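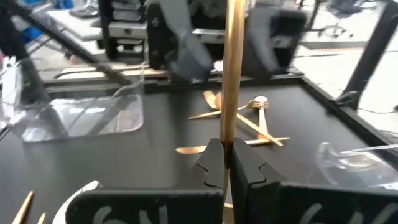
Posted by Eimear Ó Riain in Jobs & Casual Work | October

Hi all! I run the hire side of Haddadin, which means I spend my days surrounded by other people's party tableware, and I need help before the holiday bookings land on us. I'm looking for two people to join the sorting and packing table, evenings only, from now until the end of the season.

The job is cutlery, mostly. Forks, knives and spoons come back to us from weddings and work dinners in one big jumble, all crossed over each other, and somebody has to turn that jumble back into sets. Gold is what everybody wants this year (I was a silver person myself, but I'm coming around). You'll pull the pieces apart, look each one over for scratches and dried-on food, wipe it with a soft cloth and lay it in the right container. Long thin things like chopsticks and skewers get their own box, please — they slide under everything else and then we hunt for them at closing time.

We sort on black, so the gold shows up nicely and you can spot a smear without squinting. The containers are clear plastic. Go easy on the rims, I've cracked enough of them for all of us.

Hours are 6 to 10 in the evening, and you can pick up as few as two shifts a week. Pay is $21 an hour, paid every other Friday-style, meaning twice a month into your bank account. You get a proper break at 8 with tea, coffee and whatever Ziad has brought in. Parking behind the building is free after 5.

You don't need experience. I'd love someone who likes putting things in order and doesn't mind standing for a good part of the evening (there are stools, but most of us end up on our feet anyway). You should be 18 or over and okay lifting a full crate from the table to the cart. Cotton gloves are provided, and if you have very small or very large hands tell me and I'll order your size!

Munther Semaan-style speed is not required on day one. Your first shift is paid like any other and you'll spend it next to Imad Awwad, who set up the way we pack and will show you how the knives go in.

To apply, just send me a message through this page with your name, the evenings you can do and a line or two about any work you've done with your hands. Kitchen, garden, sewing, it all counts. I'll get back to you within 7 days, and if you want to come see the table first, ask for me at the side door any time after 6.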